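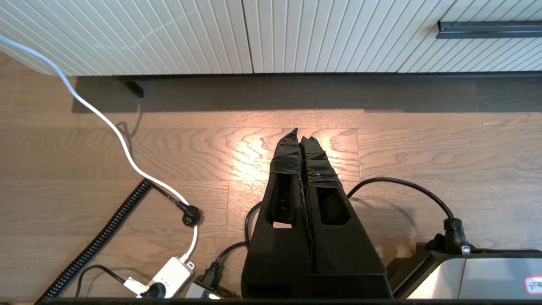
2021-09-22

Console corner, cable sort. Meant to be a half hour job, wasn't.

Started with the floor. Power strip stays down there for now. I'd like it up off the boards, screwed to the back of the cabinet or hung from the wall side, but the cord lies wherever it likes and I don't want it pulled tight. To check: how much slack is left if the strip goes behind the right hand door. Measure with the doors open, not closed, last time I did it closed and had to redo the whole thing.

Sorting rule, same as the Wekham room: every lead gets a tag at BOTH ends before anything is unplugged. Tag says what it feeds and where it goes. No tag, goes in the box marked unknown and waits. Box gets gone through in December. Anything still not claimed then goes to the electronics drop-off.

Tags: using the Culix wrap ones, pack of 32. They stick fine on thin round cable, badly on anything coiled. For coiled leads put the tag on the straight bit right by the plug. Don't use the paper ones from the drawer, they go fuzzy and you can't read the pencil after a month.

Adapters are the slow part. Check the printed output on each brick against the thing it feeds, write it on the tag, then pair them. Volts have to match, amps on the brick same or higher. Barrel size is no guide at all, two that fit the same socket can be completely different. Rubber band each brick to its own lead when it goes in the drawer.

Floor boards: felt pads or a mat under the strip if it does end up staying. The bricks have little hard feet and the finish scratches if you drag them. Pick up, don't slide. Wrote this on the last list too.

Sun is a problem on this side. When it's on the boards you really see the grain and also every bit of grit, so sweep while it's lit – soft brush first, then the dry mop. No water near the strip obviously. Go along the boards with the grain, the grit sits in the seams. 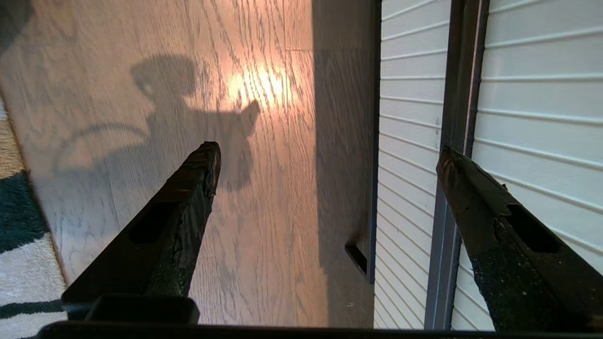 Oak boards with the sun on them. Seam to brush out runs just right of the bright part.

Checked the Limsakul floor sheet for what oil goes on oak. Says one thin coat, leave 18 hours, no traffic. Not doing that this week, whole corner would have to be emptied and we only just got it half straight. Park it. If someone does it before me: move the console FIRST, two people, lift from the ends and not by the top. And take the doors' handle side away from the wall so nobody leans on it.

Next, console top. The aim is only things that need to live there. My split:

stays – the two white speakers, left end, on the side they're on now. The black box at the back middle stays as well, leave it be.
goes – the loose white charging cable with its wall plug. Charger drawer.
goes – umbrella. Hook by the door. It should not be on a glossy top at all, any grit in the folds will mark it.
ask – the small black unit at the back with the white sticker. Might be a drive, might be a power bank, read the label before deciding. If drive, goes in the padded pouch and gets a line in the log. If power bank, charge shelf.

Wipe down after, damp microfiber then a dry one straight behind it. The gloss shows streaks if it's left to air dry. The fluted fronts are a pain, dust packs into the grooves and a flat cloth just skates over. Old paintbrush works, 12 mm, follow the ribs and not across them. Vacuum with the brush head under it to catch what falls. Do the fronts before the floor next time (did it the wrong way round in my plan, swap).
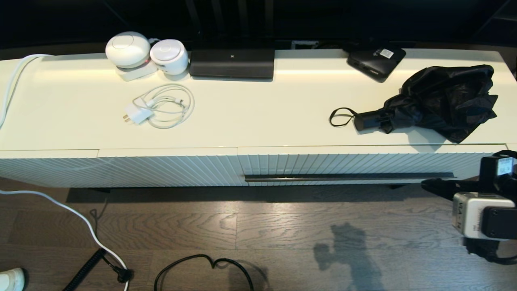
Cable clips: the Boduneo adhesive ones, fitted to the back edge so the speaker lead drops behind and doesn't loop on the top. Clean the spot with alcohol, press, give it an hour before putting any weight on. Two clips at the left should do it, one more if the lead gets rerouted past the middle. Don't stick any on the top surface itself, they leave a gum ring.

Wall outlet behind the console: low and awkward to get at once everything is back. If the strip moves, plug it in there before the cabinet goes back against the wall and test it with a lamp. Dont find out after.

Order list so far: clips, one more pack of tags, felt pads, short extension in white if they have it. Budget line is 449 for the whole room, this is small change out of that but write it down anyway, receipts in the envelope.

Left to do
tag both ends, floor side
read sticker on black unit
umbrella to hook
fronts with paintbrush, then floor
clips on back edge
strip – decide up or down

Screwdriver with the yellow handle is missing from the kit agian. If you have it put it back.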